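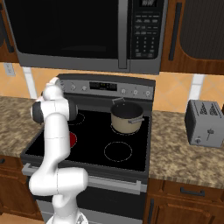
Chaiwat Luangrath wrote in to say that the arm is the cheap part, and that anyone who puts a single line for "robot" in next year's budget is going to be asking for more money by spring. I agree with him, and I would go further. Most small firms should not have a line for an arm at all until they have spent a full season on simulation.

I do planning for Kongkaew, which runs 17 staff kitchens under contract. Last November we had two proposals on the table. Ganance wanted us to buy two arms, put them in a working kitchen, and learn as we went. Namis wanted to build a model of a range, a microwave and a stretch of counter, and run an arm in that first. The Ganance plan was easier to explain. It had delivery dates and a purchase order. The Namis plan mostly had people's hours in it, and managers do not like paying for hours.

We took the Namis plan, and I think it was right for reasons that apply to other buyers.

The first is that reach is a budget question. If the arm has to get to the back of a cooktop with a microwave hanging over it, that decides which size you buy and where you bolt it down. In a model you can move the base and try again before lunch. In a real kitchen you pay an electrician and lose the room.

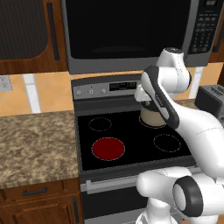
Simulated range, arm holding a pot at the back right burner.

The second is that a job list gets honest when somebody has to set it up. We began with 87 tasks the kitchen managers said they wanted. Many of them were never written clearly enough to build. "Tidy the stove" is a wish. "Move the pot to the back right burner" can be set up, run and scored. By the time the list was cleaned up, we knew a good deal more about what we were shopping for.

There are fair objections. A simulated pot weighs whatever you tell it to weigh. Grease, steam and a worn knob are hard to model, and a vendor can make a demo look better than the machine will ever be. Lutmont makes this point in its sales material, and it has a point, though it also sells arms. I would not sign for hardware on simulation results alone. A paid trial in one kitchen should come next, with its own line and its own end date.

What I object to is the order in which the money usually goes out. The hardware gets approved first, and the planning is paid for from whatever is left. Put the modeling hours first, the trial second, and leave the arm blank until both are done.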